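Dividing and Replanting Bearded Iris

Bearded iris rhizomes grow outward from the center of the clump. After three or four years the middle is bare, the outer fans are crowded and the number of flower stems drops. Lifting and dividing the clump corrects this. The method below is the one used on the long border at Wernaneck, and it works for tall and intermediate types. Siberian and Japanese irises have a different root system and need a different method.

When to divide

Divide in the six weeks after flowering ends. The old roots die back at this stage and new ones start from the underside of the rhizome. Plants moved then will normally be anchored before the first hard frost. Division in April is possible if a bed has to be cleared, but expect few or no flowers that year.

What you need

Garden fork
Sharp knife with a rigid blade
Pruners or strong scissors for the leaves
Household bleach, diluted one part to nine parts water
Soft brush
Plant labels and pencil

Lifting the clump

Cut the leaves back to a fan 6 inches high. Push the fork in well outside the outermost rhizomes and lever upward from two sides before lifting. The rhizomes sit at the surface, but the feeding roots can reach down a foot or more and will tear if the clump is pulled by the leaves.

Shake off the loose soil and brush away the rest. Hosing is acceptable on heavy clay – let the rhizomes drain in the shade before cutting.

Label each variety as it comes out of the ground. Cirilo Tlapale, who keeps the records for the border, writes the name on one of the leaves in permanent marker as well, so that a lost label does not matter.

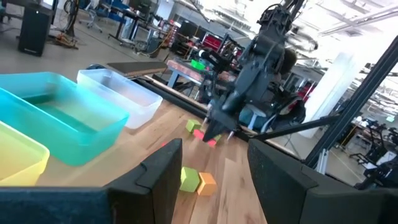

Cutting the divisions

Each division needs one healthy fan of leaves, a section of firm rhizome 3 to 4 inches long and several live roots. Cut at the natural narrow points where side rhizomes join the parent. Discard the old central piece if it has no leaves.

Check every cut face. Healthy tissue is cream to white and hard. Brown, soft or foul-smelling tissue is bacterial soft rot and must be cut away until only clean tissue is left. Holes or tunnels indicate iris borer. Find the larva, destroy it, and discard any rhizome that is badly hollowed. Dip the knife in the bleach solution between plants.

Leave the divisions in a dry, shaded place for 24 hours so that the cut faces seal. They will keep for a week or two if planting is delayed.

Replanting

Choose a position with at least six hours of direct sun and free drainage. On wet ground, build the bed up 4 inches before planting.

1. Dig a shallow hole 10 inches across and leave a ridge of soil in the middle.
2. Set the rhizome on the ridge and spread the roots down both sides.
3. Backfill and firm by hand. The top of the rhizome should be level with the surface or just showing.
4. Space tall varieties 14 inches apart, with the fans all facing the same way.
5. Water once, thoroughly.

In very hot areas, cover the rhizome with half an inch of soil to prevent scorch.

Aftercare

Water when the top 2 inches of soil are dry, and stop once new leaves appear at the center of the fan. Do not mulch over the rhizomes. Feed in early spring with a low-nitrogen fertilizer – high nitrogen gives soft growth that rots easily. Remove dead leaves in late fall, when borer eggs may be present on them.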